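**Drying cloths, do you fold or just chuck them down?**

**mercy_a:** Settle something for me. After the washing up I leave my cloth in a heap on the side and my sister folds hers into a perfect square every single time (she irons them too!!). Am I a slob?

**LTokarz:** Bit of a slob, yes. They go musty in a heap. Fold it in half over the oven rail, 2 minutes' work if you're slow.

**mawar.h:** Disagree with Leszek, folded ones go musty just as fast. I hang mine by a corner and wash at 30 with the tea towels.

**LTokarz:** 30?? 60 or don't bother.

**mercy_a:** Oh no, I've started something. Anyway, exhibit A, the pale green one:

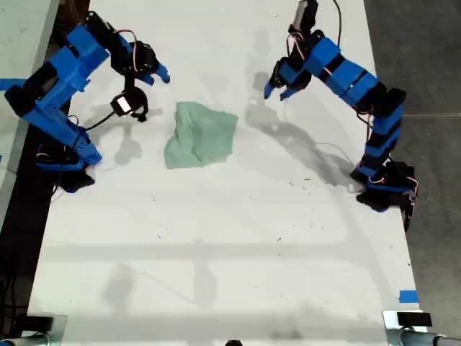

*Mint green, creases and all, on the white table.*

**mawar.h:** Lovely colour! I'd leave it be.

**ryszard_j:** Seen worse in my own kitchen this morning. Still, give it a shake and hang it up, Mercy.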